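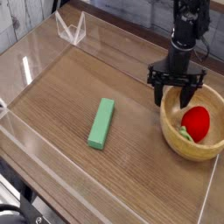 El kit de recinto Clesell llega con una guía de buenas prácticas de 25 páginas, y la he seguido al pie de la letra antes de opinar. La primera norma pide límites físicos en la mesa y todo lo ajeno a la tarea fuera de ellos. Con paredes acrílicas transparentes se cumple sin perder de vista las piezas: el bloque verde menta y el cuenco de madera se distinguen bien dentro del recinto. Pagué 800 euros en Samwood, montaje aparte.

Reglas sobre los objetos
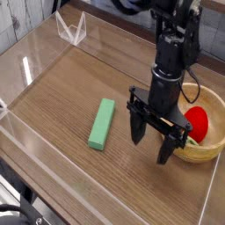

La guía exige separación suficiente entre piezas para que la pinza baje abierta sin rozar la vecina. No da una cifra, y debería. Yo dejo libre el tablero entre el bloque y el cuenco, y anoto la orientación de cada pieza; el bloque va en diagonal. También recomienda evitar brillos, algo difícil con este material: el acrílico devuelve una raya blanca de luz en la parte izquierda. Un acabado mate habría ayudado.

Los cables reciben una sola línea: revisar su holgura en todo el recorrido del brazo. Me parece poco.
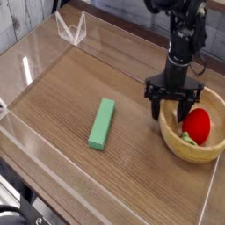
Lo que falta

No hay lista de comprobación para el inicio de turno. Uso la de Grereo, más corta y mejor ordenada, con casillas para parada de emergencia, velocidad y tornillería. Tampoco aclara quién puede reiniciar tras una parada, y en un taller con varios operarios eso tiene que estar escrito.

El soporte respondió en dos días a mi consulta
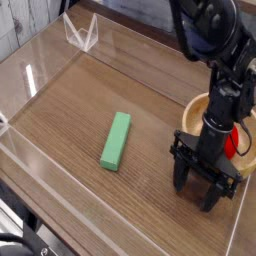

y me remitió a la revisión de abril, que corrige el apartado de velocidades pero deja igual el resto. Lo compraría otra vez para un puesto pequeño. Para una célula grande pediría antes presupuesto a Tshabalala.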